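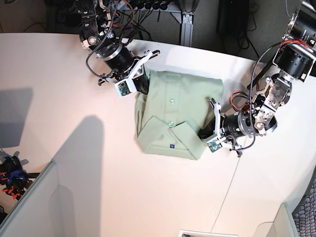
One reader of the Grarno shirt page wrote in to ask why a button-up folded to the right width still comes out of the drawer with a bent placket. In most cases the sides were folded before the front was closed and flattened. The steps below put that first.

What you need

A smooth table, wider than the shirt with one sleeve extended. A folding board such as the Guerra is optional.

Folding a button-up shirt

1. Fasten the collar button, then every second button down to the hem. Leave the cuffs open.

2. Lay the shirt face down. Pull the hem until the placket is straight underneath – check by feel, along its full length.

3. Fold one side in, 2 inches from the collar. Turn the sleeve back down so that it lies parallel to the fold.

4. Repeat on the other side. The two long edges should be parallel.

5. Fold the hem up 5 inches, then bring the lower half up to just under the collar.

6. Hold both long edges, turn the bundle over, and smooth from the placket outward.

Finished width is set by step 3. For drawers 8 inches wide, move the folds in closer to the collar and fold each sleeve twice. Heavy flannel does not hold this width and should be hung.

Next page: T-shirts and knitwear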